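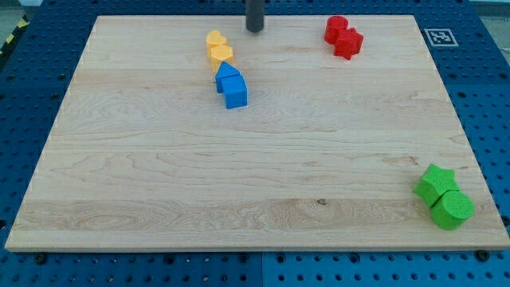

Ticket 619: arm stops short of the block, reports success
Opened by: Tiruwork Negash
Cell: Menditach, blocks task
Priority: was low, now medium

The arm is told to push the blue cube up to the green star. It sets off nicely, stops in open board with the rod touching nothing, and logs "push complete". It did this on 17 runs before lunch. I admire the confidence.

Tried so far:
- Restarted the controller. Same.
- Restarted it again, with more feeling. Same.
- Swapped the target to the red cylinder. Stops short of that too.
- Wiped the camera lens. Cleaner lens, same fault.

Britta Dreßler, 10:40
Is the miss always in the same direction? If so I'd look at the marker calibration before anyone takes the arm apart.

Tiruwork, 11:15
Always the same direction, around 3 cm towards the far side. The arm is still in one piece, thank you.

Britta, 13:05
Found it. The calibration file on Cardoso is from September, when we had the old board on. Somebody changed the board and the marker position and left the file alone. I have checked the log and the somebody was me.

Tiruwork, 13:10
Noted without comment.

Britta, 14:30
Recalibrated, file copied to Cardoso. Rod now meets the cube where it should. It still says "push complete" when it has pushed air, so I've opened a separate ticket for the success check. It only looks at where the rod ended up and never asks after the block.

Status: calibration fixed. Please don't run overnight until the other one is closed.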